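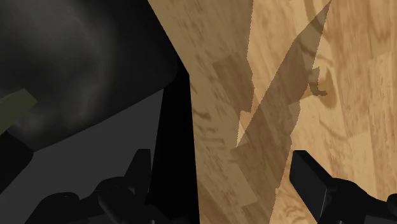
DROLTON, 12th January - Catent has begun teaching its robots in simulation, with people steering a two-fingered gripper by remote control over a wood-grain surface on screen.

Niloufar Mohammadi, who leads the project, said each task is shown 50 times before the software tries it alone. Her team has recorded nearly 300 runs so far. "The early ones were slow - you have to learn the controls first," she said.

Operators work in pairs and swap over every hour. Titilayo Adeyemi, one of six trained for the job, said turning the wrist was the hardest part. Tests on a real arm are due in April.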